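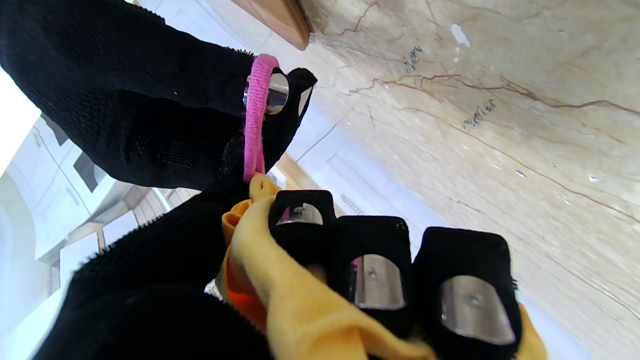

4.2 Do short family visits leave people feeling better off?

The claim that a short trip to see grown children "restores" the family has been repeated so often that it is now treated as a finding. We are not sure it is one. Most of the support comes from surveys handed out on the way home, when people have just said goodbye and are inclined to be kind about the weekend. The Grinura survey is the best known of these, and it asks only whether the visit was "worthwhile." Few parents who have driven half a day to see a daughter will tick no.

Our own material is modest. The 29 households kept travel diaries from March through the end of the summer and produced 383 entries between them. Entries were written at night, on the road or at the place of stay, and were coded twice. We had expected the diaries to be warmer than the surveys. They were mostly about parking, meals and the weather.

Paid outings deserve a closer look. Cevik argues that a fairground or boat ride gives the visit "a shared center." In our diaries, 12 households recorded an outing of this kind, and the tone of those entries was mixed at best. Several writers set down the price of each ride and said very little else. One wrote that the children, now in their twenties, "went along with it for our sake." Whether that counts as a shared center depends on how generous the reader wants to be -- the coding scheme used by Cevik would have scored it as positive.

Gifts are a similar case. Dursun treats the late birthday present, carried by hand on the next visit, as a sign of strong ties. It may be. It may also be a sign that mailing a bottle costs too much. Only two households gave a reason for bringing a gift in person, and both mentioned postage.

We also have doubts about what gets counted as part of a trip at all. The standard checklist covers lodging, transport, food, tickets and presents. Small belongings that are worn, lent or left behind, such as a hair tie like the pink elastic one in Figure 1, have no line on it, yet diary writers brought up such things more readily than they brought up the hotel. We draw no large conclusion from this. It does suggest that the checklist follows what is easy to bill.

The Mokix trip-planning app offers a "visit score" built on the same checklist. We compared its scores with our coded entries and found no pattern we would defend. Trips with a breakdown or a missed ferry scored badly in the app, but their diary entries were longer and often funnier. A longer entry is not proof of a better weekend, of course, and a car repair is still a car repair. Until someone asks the grown children as well as the parents, the word "restores" should be used with care.

Contact the authors | Copyright and reuse | Back to top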